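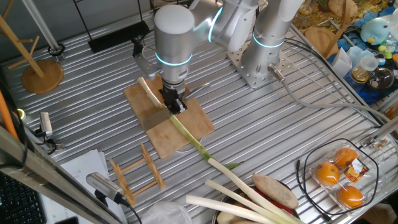
Plarnalstead Kitchen Prep Set
README

Hi, and thanks for downloading this! The Plarnalstead set is a collection of pictures and short written notes on ordinary vegetable prep: green onions mostly, plus potatoes, peppers and whatever fruit was sharing the table. I started it because I wanted a decent reference on how people lay out a small prep area and it kept growing, so now there are 2383 pictures and I figured it needed a proper readme.

What's in the download

pictures/ has everything, sorted into folders by main ingredient
notes/ has one plain text file for each session, 249 of them
labels.csv lists the ingredients and tools for each picture
words.txt is my running list of what I call things (please read this one first!)

The green onion folder is the biggest, with 430 pictures in it. I make a lot of scallion pancakes, what can I say.

How I name things

I write "green onion" everywhere. If you grew up saying scallion or spring onion, search for green onion anyway and you'll find them. The pale end is "white," the leafy end is "green," and the stretch in between goes down as "light green" (I went back and forth on this for most of June and I'm still not thrilled with it).

A cleaver is anything with a wide rectangular blade, and everything else with an edge is just "knife." Boards are labeled by material and shape, so the square bamboo one is "board, bamboo, square." A bowl is "metal" or "not metal." I know, I know, but I didn't want to guess at steel versus aluminum from a picture.

Fruit was trickier. If I wasn't sure between an orange, a tangerine and a mandarin, the label says "citrus, orange" and I left it at that. Packaging gets its own column, so fruit in a clear plastic clamshell has both the fruit and the clamshell listed. Crumpled produce bags count as packaging too, even when they're empty.

Things that live on the table

You'll run into the same background items over and over. The wooden cup tree and the wooden dish rack are both in the labels, in case you're sorting by what's nearby instead of by ingredient. I only list them when enough is showing to be sure what they are. A vegetable tucked under another one still gets a label if you can tell what it is, so don't be surprised when a bowl of green onions also says "potato" and "pepper, red."

About the notes

These are short and kind of uneven. Some are two lines, some go on for a page about whether to slice on the bias (I like a long slant for soup and little rounds for eggs). Revathi Hegde wrote most of the potato ones and hers are much tidier than mine, you'll spot the difference right away!

Known problems

Up to 200 labels in the pepper folder still say "pepper" with no color. I'm working through them.

The Hillholm folder uses my old word list, where dish racks were called "plate stand." Same thing, different name.

A few citrus pictures are filed under green onion, going by what was on the board. Check the labels file before you trust the folder name.

Using it

Go ahead and use it for recipes, teaching, kitchen planning, whatever you like. A mention of Plarnalstead would be lovely. If you find a wrong label, send me the file name and what you think it should say, and I'll put the fix in the next version along with the rest of the pepper colors.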